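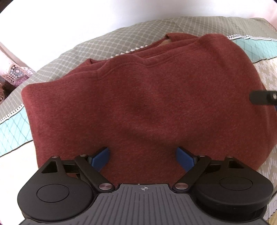

Napaporn Noiphan objected at the design review that a gripper sold on its fingertips should be judged on its fingertips, and that the linkage, the housings and the price were beside the point until the pads had been tested on cloth. We accepted the objection and ordered the evaluation accordingly.

4.2 Soft goods handling

The Skultus hand-held gripper is offered by Limsakul as a kit with two interchangeable pad sets. We tested the unit as supplied in October 2024, using the blue pads throughout. Figure 3 shows the tool at a folded fleece sweatshirt (top) and with a long, flat strip between the fingers (bottom). Both were taken on layered bedding, which we kept because patterned textiles are a known difficulty for the tracking software.

The protocol at the Kestalville site called for 325 grasps per operator. Theerawat Ratanaporn trained each operator for 40 minutes before logging began. A grasp was scored as valid if the item cleared the surface and was held for 12 seconds.

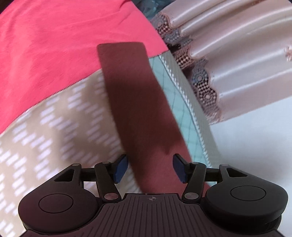

Operators were told to close on a free edge where one could be reached and on a fold otherwise. Edge grasps were scored separately from fold grasps, as the vendor's data sheet gives a single holding force and does not state the grasp type. The complete log holds 3197 entries, including repeats.

Figure 3. Skultus gripper in use, wrist view.

Pad wear is treated in Section 4.3, together with the Firkell pads.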